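Mercredi 8 novembre 2023

Journée pinces, enfin ! Devendra voulait qu'on tranche avant vendredi entre les doigts longs et les pointus, alors j'ai monté un modèle de chaque côté et on a joué aux bouteilles de cola jusqu'au soir (je ne peux plus voir une étiquette rouge). Le verre, c'est traître : lisse, rond, et le col s'affine pile là où on voudrait serrer.

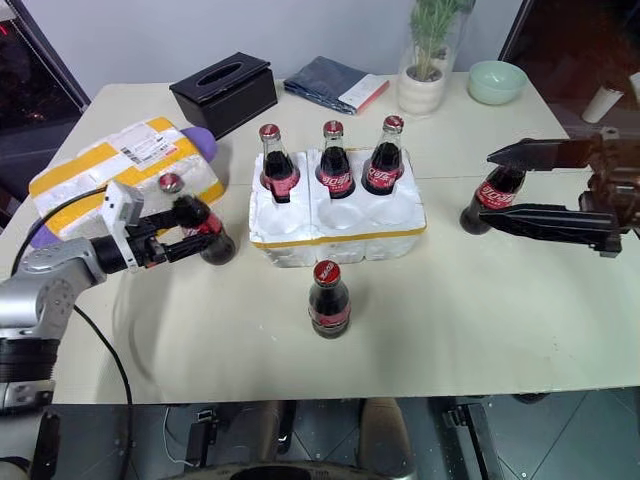 Pour l'approche, j'ai gardé les réglages de juillet, avec 2 secondes de pause avant la fermeture. Edvin trouve ça lent, moi ça me rassure. On s'est un peu chamaillés là-dessus en mangeant, puis il m'a sorti sa théorie sur le contrôleur Cikero, qui d'après lui lisse trop les fins de trajectoire. Possible. Le Jomau est plus nerveux, mais au moins il s'arrête où je lui dis !

Ce qui me plaît de plus en plus, c'est la petite caméra au-dessus des doigts. Avec la vue de tête seule, dès que le bras passe devant le support en mousse, je pilote au jugé. Essai 17 : pince de droite serrée sur une bouteille debout devant le support, l'autre ouverte en face, et je suis restée là comme une idiote à chercher l'angle du poignet gauche.

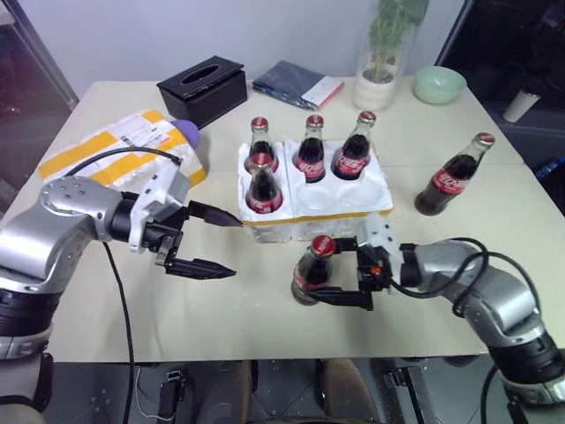
À faire demain

Refaire la calibration du poignet gauche, rappeler Gravasico pour les embouts souples (toujours pas de devis), et demander à Devendra s'il tient vraiment à ses doigts pointus. Moi, je vote pour les longs.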